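発表用メモ:ロボット部「Pluritport」一年間の歩み(2023年11月29日)

みなさん、今日は寒いなかお集まりくださって、本当にありがとうございます。座ったままで大丈夫ですので、どうぞ楽に聞いてくださいね。

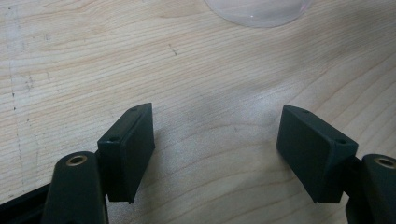

部活でロボットを作るのに、プログラミングの経験は必要ですか?
入部の時点では必要ありません。最初の一か月は工具の持ち方とノートの書き方だけで過ぎていきますし、コードはそのあと先輩の隣に座って少しずつ覚えてもらっています。

(ひと呼吸おく。後ろの席まで声が届いているか確認)

さて、指の話です。うちの班は濃い緑の指を二本、向かい合わせにしています。先のほうは四角いパッドで、小さな穴が二つずつ。根元の丸いところには真鍮のねじ用インサートを入れました。このインサート、まっすぐ入れるのが本当に難しくて、斜めになっては作り直し、また斜めになっては作り直し……いま思い出しても手に汗をかきます。でも、きれいに入ったときのうれしさといったら!

練習の記録は、班のノート「Zamton」にためてきました。つかむ練習は全部で1,008回、そのうち透明なカップを相手にしたのが253回です。透明なものは縁がどこにあるのか見えにくくて、部員みんなで机に顔をくっつけるようにして眺めたものでした。木の机だと木目が透けて見えるので、なおさら迷うんですよね。

(時間が押していたら次の段落は飛ばす)

それから、1月の校内大会「Flarosico」のことも少しだけ。持ち時間は20分、机の上のものを箱へ移していく競技です。去年は緊張のあまり電池の充電を忘れまして、前の晩にあれだけ練習したのに、と一同がっくりでした。今年は充電係を二人にしてあります。

材料費は指一組で800円です。見学はいつでも歓迎ですので、放課後にふらっと理科室をのぞいてみてください。

(質問を受ける。出なければインサートの失敗談をもうひとつ)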